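3. Method

3.1 Site and sampling

The survey covered one floor of the Cakwood building in August. Sound levels were logged at 37 positions at seated ear height, and reverberation time was measured at 4 of these using the interrupted noise method. Background level was taken with the ventilation running at its normal daytime setting. The logger stored 1,067 usable intervals after those affected by handling noise had been removed.

3.2 Room surfaces

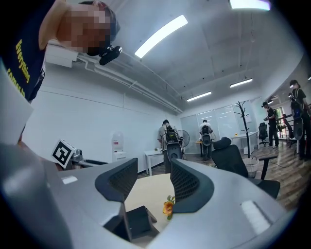
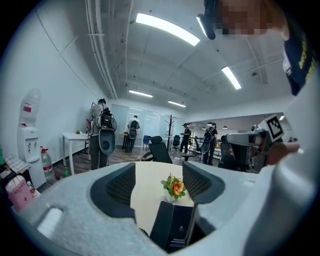

Absorption coefficients were assigned to each surface from the tables in the Fulton handbook. Where a finish was not listed, the nearest harder finish was used, so that the model would tend to overestimate reverberation time. White walls, as in the second view, were entered as painted plaster, and exposed ceiling pipes were left out of the geometry and treated by a scattering value. Table tops were modelled as flat reflecting planes.

3.3 Model

The geometry was built in Sokisitz and run with 3 source positions. Results were compared with the measured values in octave bands from 125 Hz to 4 kHz. Agreement was poor at 125 Hz, where the room volume is too small for the ray method to be reliable, and this band was excluded from the ranking of treatments.

Two treatments were then tested: the Saithong ceiling panel and a free-standing screen of the same core material. Input data are in Appendix B.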